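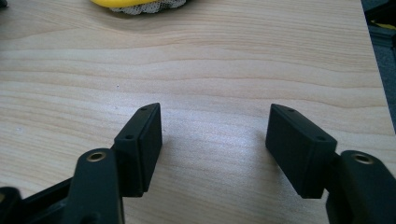 Girkix Releases Version 2 of Patik Hand-Held Demonstration Gripper

LACSON, June. Girkix today released the second version of Patik, a hand-held gripper for recording manipulation tasks by direct demonstration. The operator holds the tool and performs the task; the recording is then used to train a policy for a robot arm fitted with the same two-finger jaw.

The finger pads are now separate parts held by screws and can be changed without opening the body. Calibration before a session takes 15 seconds, down from 50.

Castalico, which tested the tool before release, recorded 3330 demonstrations of tabletop tasks across 223 household objects. Recordings can be reviewed and trimmed on a laptop before export.

"Operators used to stop work when a pad wore down," said Loubna Ghoneim, head of hardware at Girkix. "Now they change it at the table and continue."

Patik version 2 ships with two sets of pads and a charging cable. Owners of the first version can order the new fingers separately.

Press contact: Danang Hartono, Girkix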